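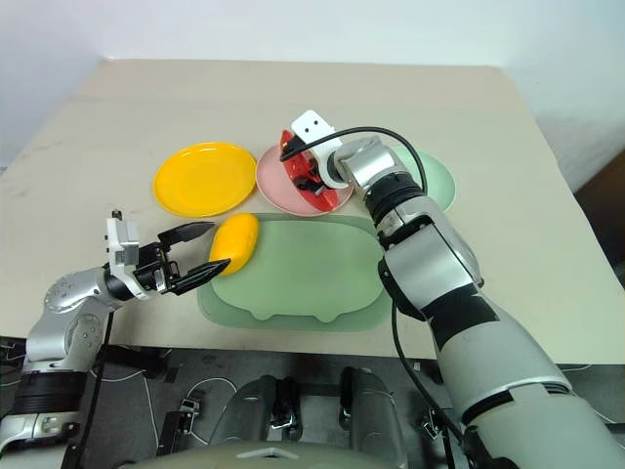 Photo: Bratik

Section 4. Setting up pull lists

Keltow Counter, store guide, October 2024

Read Section 3 first if your tax rates and register aren't in yet. Pull lists won't bill without them. You'll get a gray button and no message. We know.

Pull list = the standing order a regular keeps with you. Every issue of a title, every week, held in a box or folder until they come in. Keltow keeps the list, makes the order, prints the slips. You still have to put the books in the boxes.

Before you start

Have these on the counter:
- your current subscriber list, whatever it's in (spreadsheet, index cards, the notebook)
- your distributor account numbers
- the manager PIN
- the slip printer, plugged in, with paper

Do this on a slow day. Not on delivery day. A store with 316 subscribers on paper should plan on a full afternoon and probably a bit of the next morning.

4.1 Turn it on

1. Log in with the manager PIN. Staff PINs can't see this screen.
2. Settings > Store > Features.
3. Switch Pull Lists to On.
4. Log out and back in. The Boxes tab shows up next to Inventory.

No Boxes tab? Update the app, then repeat step 4. Older tablets need a full restart.

4.2 Number your boxes

Pick a system now. Changing it later means reprinting every slip and every label.

1. Boxes > Layout.
2. Choose Numbers, Letters + Numbers, or Last Name.
3. Enter your highest box number. Maximum is 400 per location.
4. Save.
5. Print the divider labels (Boxes > Print > Dividers). Check one against a real divider before you print the lot.

Note: Last Name looks easy and is fine for a small store. Two customers with the same name and you'll be adding initials by hand. Numbers hold up better.

Note: leave gaps. If you have boxes 1 to 40 full, set the top number higher so box 41 is sitting there ready for whoever signs up Saturday.

4.3 Add subscribers

One at a time:

1. Boxes > New.
2. Name, phone, email. Phone or email is required, both is better.
3. Assign a box number, or tap Next Open.
4. Set the discount. Leave blank for store default.
5. Set the hold limit (see 4.5).
6. Save. The box is empty untill you add titles.

From a spreadsheet:

1. Download the blank template from Boxes > Import.
2. Paste your columns in. Don't rename the headers, don't reorder them.
3. Save as CSV.
4. Import > Choose File > Preview.
5. Read the preview. Red rows have a problem, usually a box number used twice.
6. Fix in the spreadsheet, not in the preview. Upload again.
7. Tap Commit.

CAUTION: Commit can't be undone. A second Commit of the same file makes a second copy of everyone in it. If the screen hangs, wait. Check the Boxes tab before you tap anything.

4.4 Add titles

1. Open a box.
2. Tap Add Title and type the first few letters.
3. Choose the series, not the single issue. Series has the stack icon.
4. Cover: A, All, or Ask Me. Default is A.
5. Quantity. Default is 1.
6. Start With: next issue, or a number you type in.
7. Save.

Cover is where most of the arguments come from. Someone says "everything" and means every issue. You set All and they get seven covers of the same number one. Ask out loud, at the counter, before you save.

Relaunches do not carry over. A series that ends and starts again at number one is a new series in Keltow. The old one goes to Ended and a flag shows on the box. Tap the flag, tap Follow, done. Flags stay up for four weeks and then drop off, so look at them weekly.

Customer followed a character and not a title? Use Watch instead of Add Title. Watch puts a note in your order screen, it doesn't order anything.
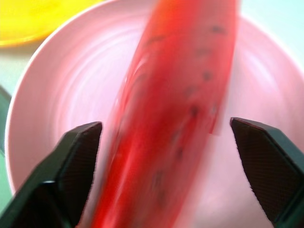

Image credit: Zendville Stock Library

4.5 Hold limits

A hold limit tells Keltow when a box has gotten too full. Set it by books, by dollars, or by weeks.

1. Settings > Boxes > Hold Limit.
2. Choose the type.
3. Enter the number.
4. Choose the action: Remind, Pause, or Flag Only.
5. Save.

Remind sends a text or email. Pause stops new orders for that box but leaves what's already in it. Flag Only just shows you.

You can override the store limit in any single box. Handy for the regular who's deployed, or off at college, or who always clears everything out in January.

CAUTION: Pause takes effect on the next order, not the one you've already sent. Books on order before the pause will still arrive and still be yours to pay for.

4.6 Connect your distributor

1. Settings > Suppliers > Add.
2. Pick the supplier. Valderrama accounts connect directly. Others use a file upload, see 4.7.
3. Enter the account number, no dashes or spaces.
4. Tap Test. Wait for the green check.
5. Set your order cutoff day and time. Use the supplier's real cutoff minus a few hours.
6. Turn on Roll Pulls Into Order.

With Roll Pulls on, every subscribed copy goes in the order first and your shelf copies get added on top. With it off you have to do the adding yourself and you will forget one.

Note: first sync pulls the full catalog and takes a while. Upwards of 4,000 lines in a heavy month. Leave the tablet plugged in and don't let it sleep.

4.7 Suppliers by file

1. Export the month's order form from the supplier's site.
2. Suppliers > Upload > Choose File.
3. Match the columns. Item code, title, price, cutoff date at minimum.
4. Save the match so you don't have to do it agian next month.
5. Upload.

If prices come in as zero, the column has dollar signs in it. Strip them out and reupload.

4.8 Test with one box

Don't skip.

1. Make a box in your own name.
2. Add two titles, one with cover set to Ask Me.
3. Orders > Build Draft. Both should be there. Ask Me shows a yellow mark.
4. Receive one of them by hand (Inventory > Receive > Manual).
5. Print the pull slip. Box number top right, title under it.
6. Ring it out. Discount should come off at the register.
7. Delete the draft order. Do not send it.

Slip blank? Paper's in backward. Flip the roll.
Slip prints but no box number? Go back to 4.2 and hit Save.
Discount missing? Customer wasn't attached to the sale. Scan the slip first, then the books.

Once the test box rings out right, tell staff where the slips print and go to Section 5, Receiving Day.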